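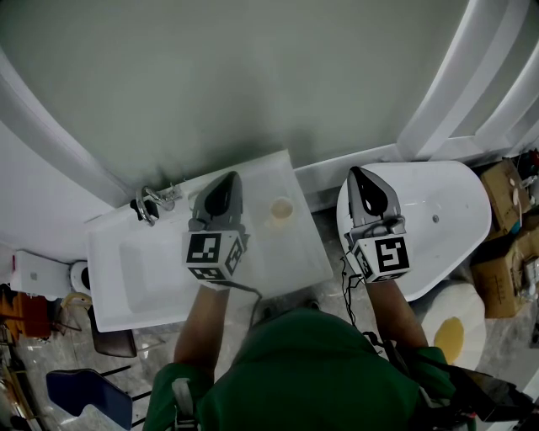 Unit 4: Bathroom Fixtures, Supply and Drainage
Course notes, Residential Interiors

Reading before class: chapter 9 of the course pack. Bring the Vallis floor plan and a scale ruler.

Fixtures and clearances

A fixture takes up more floor than its outline on the plan. You need room to stand at it, bend over it, and clean around it. On your drawings, show the fixture in a solid line and its clear floor area in a dashed line. Clear areas may overlap each other. They may not overlap a fixture or a door swing.

Washbasins are wall-hung, set on a pedestal, or dropped into or placed on a counter. A wall-hung basin needs blocking between the studs, and the blocking goes on the framing drawing as well as the bathroom elevation. Students lose marks for this every term.

Bathtubs are either built in or freestanding. A built-in tub is closed on one or more sides and its edge is sealed to the wall. A freestanding tub is finished all around. Leave enough space behind it for a mop, or move it out from the wall. Check where the faucet goes: on the tub, on the wall, or up from the floor. A floor-mounted filler has to be settled before the subfloor is closed.

Supply

Hot and cold lines run from the main to each fixture, with a shutoff where it can be reached. Hot is on the left as you face the faucet. Keep the run from the water heater short. Water sitting in a long pipe cools off and gets poured down the drain while someone waits.

Drainage

Drains work by gravity, so the pipe has to slope. Too little slope and waste settles. Every fixture has a trap, which holds a plug of water that keeps sewer gas out of the room. Every trap needs a vent. Without one, water rushing down the drain can siphon the trap dry.

Group fixtures on one wet wall where you can. In the Neves house (plan on page 167) the upstairs bath sits over the kitchen and both share a stack. In the Bratex apartments the bath was moved to the far side of the hall during design, and the ceiling below had to be dropped to fit the drain.

Terms to know

Rough-in: pipes in place, walls open, no fixtures set.
Stack: the main vertical drain pipe.
Overflow: an opening near the rim that leads to the drain below the stopper.
Wet wall: a wall that carries supply and drain lines.

Assignment 4 (20 points)

Redraw the Vallis bathroom with a freestanding tub in place of the built-in one. Show clear areas, the wet wall, and the path of the tub drain to the stack. Add a fixture schedule using the Naltow sheet from the course folder. Hand in at the start of the next class, folded, with your section number on the outside.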